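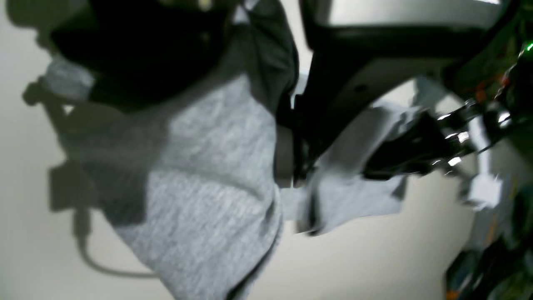

Margus Bite objected to the tick rate before the slides were finished: at 25 updates per second, he wrote, a shooter has no business calling its netcode competitive, and Kidton should say so on the store page. The talk starts from that objection.

Talks > Multiplayer > Netcode

Slide 2. Kidton is a squad shooter on the Leswood engine. The server simulates at 63 ticks per second and sends snapshots at 25. Margus is quoting the second number. Keep the two apart for the whole talk. Pause for the diagram.

Slide 3. Interpolation buffer. The client holds 2 snapshots before drawing remote players. At our send rate that is 80 ms of delay on top of ping. Local movement is predicted and does not wait.

Slide 4. Hit registration. The server rewinds targets to the time the shooter saw them, then traces the shot. Rewind is capped. Past the cap the shooter has to lead the target. Eduard Kováčik wrote the cap logic and will take questions on it.

Slide 5. What went wrong in the March playtest. Players on the map Zelenák reported dying behind cover. The rewind used the capsule position but the crouch state of the current tick. Show the log excerpt. Do not read it out.

Slide 6. The fix: stance is now stored with each history entry. 23 extra bytes per player per entry, before packing. Memory was not a problem. Getel, our replay tool, needed a new file version, so old replays do not load.

Slide 7. Why not send at the full simulation rate? Bandwidth on full servers, mainly upstream. Igor Hubáček has the graphs. If time is short, skip to the last one.

Slide 8. Open issues. Vehicles are not rewound. Doors are, badly. Leave this slide up during questions.

Tags: netcode, FPS, lag compensation, speaker notes

Contact | Copyright Kidton team | Back to top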